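The Settling Time

The discrepancy was in the fourth column of the results table, and Fotini Sfakianakis had looked at it several times before she saw it.

The study was simple. A grasping policy was trained in simulation and then run on a fixed set of 332 tabletop layouts called Girnevari. In each layout a handful of objects was dropped onto a white table, the physics was allowed to settle, and the arm was told to pick up one of them. The hypothesis was that low contrast hurt. A white plate on a white tabletop should be harder than a blue top on the same tabletop, and the gap should close as the training images got more varied in colour and lighting.

The gap did close. The fourth column said it closed too far. With full variation switched on, the white plate was picked up more often than anything else in the set.

"Good," said Theano Bakalis, whose grant it was. "Put it in the abstract."

"I'd like to know why first."

"You have until the internal review."

The internal review was on Thursday, May 9, 2019. It was then Monday. Fotini reserved the cluster for two nights and wrote a plan on one sheet of paper.

The first test was to repeat the plate layouts with 10 random seeds each and see if the effect was noise. It was not. The curves sat on top of one another so closely that she checked whether the seed was being passed at all. It was.

The second test was to change the plate. She made it green and left everything else alone. If the policy had somehow learned to like soft grey shading along a rim, a green plate should break it. Pickups on the green plate were the same as on the white one, to within one episode.

She crossed out the word contrast on the sheet and sat for a while.

Eylül Yüksel had the desk opposite. She maintained the simulator wrapper, which was called Pappas after a man who had left the lab before either of them arrived, and she did not like to be asked about it before lunch.

"How long do we let things settle?" Fotini asked.

"Until the velocities drop under the threshold."

"All the velocities?"

Eylül took off her headphones. "All the velocities of the objects the layout file lists as active."

"Which ones aren't active?"

"Ones that started inside something else. They get flagged. It's in the notes."

It was not in the notes. It was in a comment above a function, dated December, with no year. When two objects were placed so that their shapes overlapped, the engine pushed them apart hard, and things flew off the table. To stop this, someone had made the wrapper freeze the smaller of the two until the first contact with the gripper. After that it was released.

Fotini wrote a script to list every layout with a frozen object in it. She sorted the list and opened the first one that also had the plate. It was layout 106.

She had seen it many times as a row in a file. She had not spent any time looking at it. A big blue star, a spinning top, a pencil, a red and grey thing lying on its side, a bowl up at the far edge. The plate was nearer the gripper, with its wavy rim. She turned the star off in the viewer. Whatever was orange-red underneath it stayed exactly where it was.

"That's frozen," Eylül said from behind her. She had come around the desk without being asked.

"Does it matter? The arm is going for the plate. It doesn't touch the star."

"What does the timer do?"

They read the function together. The episode clock started when every object in the layout had settled. A frozen object never reported itself as settled, and it never reported itself as moving either. The clock waited for an answer, did not get one, and started on the first contact instead.

So in those layouts the arm had as long as it liked to make its approach. It could hover and correct and hover again. The time limit applied only from the moment it touched something.

"How many of the plate layouts have one?" Eylül asked.

"Most of them. The plates were added last. By then the tables were crowded."

"And the blue top?"

"Hardly any."

Eylül went back to her desk and put her headphones on without playing anything. The fix was two lines. She made it, ran the unit tests, and wrote a third test for the case that had got through.

Fotini set up the rerun: 200 episodes on the plate, corrected clock, full variation, nothing else changed. She went home and did not sleep much. In the morning the job had finished and the file was small enough to read in the terminal. The plate now came below the top and the pencil, and the gap with colour variation was narrower than without it, which was the original hypothesis and a much duller paper.

She did not trust that either. She ran it again with the green plate. The green plate did better than the white one. The difference was modest and it pointed the right way.

Theano read the new table standing up.

"This is worse," she said.

"It's smaller."

"The abstract has gone to Hindent."

Hindent paid for the arm in the next room and liked to see abstracts early.

"Then they'll get another one," Fotini said. "I've written it. The main result holds at a reduced size. The second section is about the clock. I think the second section is more use to people. Anyone who froze overlapping objects the same way has the same fault, and their crowded tables will look easy."

"You want to lead with a bug."

"I want to report pickup rate against approach time, for every object, before and after. It's one figure. You can see the plate come down."

Theano turned the page over to see whether there was anything on the back. There was the plan from Monday, with one word crossed out.

"Whose name is on the fix?"

"Eylül's."

"Put her second, then. And take out the word surprising. You've got it in twice."

At the review the question period ran long. Somebody from Zukstead asked if the policy had learned to exploit the free time, or had only benefited from it. Fotini said she did not know. The approach paths in the frozen layouts were longer, but they might have been longer in any case, given how crowded those tables were. It could be tested by thinning out the objects one at a time and keeping the old clock. She had not done it. She would start with 106, take away the pencil first, then the top, and leave the star and the thing beneath it until last.
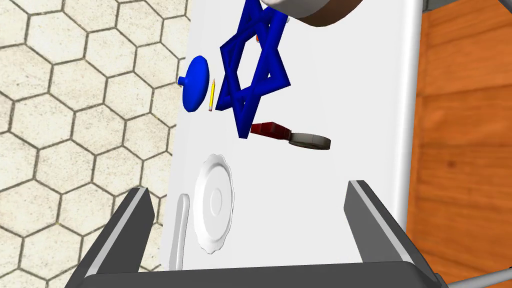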